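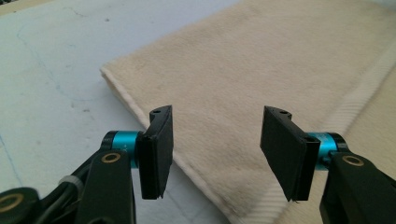
Figure 7.1 Two gripper fingers above a folded towel. The fingers are seldom the largest line in the budget, and seldom the last.

Chapter 7
What the Quote Leaves Out

Every equipment budget begins as a work of optimism. The buyer at Fitholm, a linen service whose accounts we will follow through this chapter, set aside 4,000 dollars for a gripper and its fittings and considered the matter closed by February. The quote from Trandside came in comfortably under that figure. It covered the gripper. It did not cover spare finger pads, cables, mounting brackets or the hours of a technician who knew which way the brackets went.

Pads are a good place to start. A finger that handles towels all day wears, and a worn finger drops things. Fitholm's replacement pads cost 70 dollars a pair, a sum so small that it was left off the plan entirely. By the end of the first year pads alone had reached 1,000 dollars, and the purchasing office had begun asking questions – politely, at first.

In this chapter you will learn to separate purchase price from cost of ownership, to build a spares list before the order goes out, and to read a quote for its silences. Section 7.2 compares the Trandside offer with a dearer one from Cloltley. The Moussa worksheet at the end of the chapter should be filled in with a pencil. You will be changing the numbers.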